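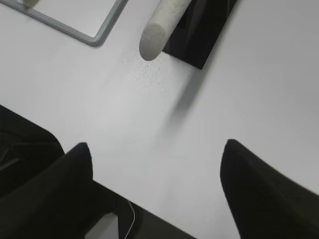 I have wanted a white worktop since my first rented kitchen, which was brown all over, possibly on purpose. Sandrine Chauvin warned me that white shows everything. I said good, I like to know. Well, now I know: there are tiny dark specks scattered on it and I've spent my morning tea trying to decide if they're pepper.

Threads > Kitchen > Small grievances
Posted by Fabrice Bouvier, August, 10.40 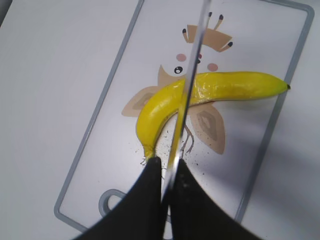
2/ Banana bread was the plan, and the recipe (Langlois, page 26) wants the fruit in slices. My good knives live in the block and are kept for best, like my grandmother's sofa. A clear plastic knife is what a banana gets, laid across the middle with the peel still on. I have met firmer rulers.

3/ Sandrine says you peel it first. Sandrine also irons tea towels – I take her advice in small amounts.

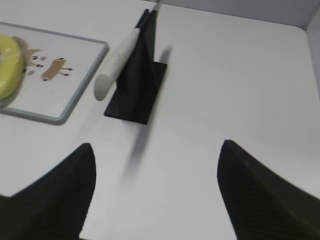
Knife stand to one side, and a small tan creature with pink cheeks supervising.

4/ The board is from the children's end of the shop. It was that or bamboo, and bamboo wants oiling. I don't oil myself.

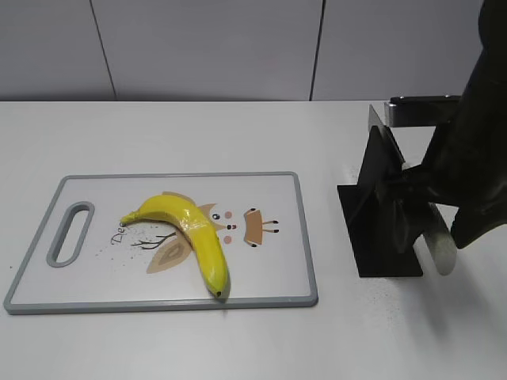 It says "De" and then it says banana.

5/ Delicious? Dear? Dentist? I could lift the fruit and find out, but I'm enjoying the suspense. Bread at 16.00 if anyone's passing. Bring butter.

Recent from Fabrice
The great Skirel kettle descaling
Two lids, no tub
Is anyone else's freezer 16 bags of peas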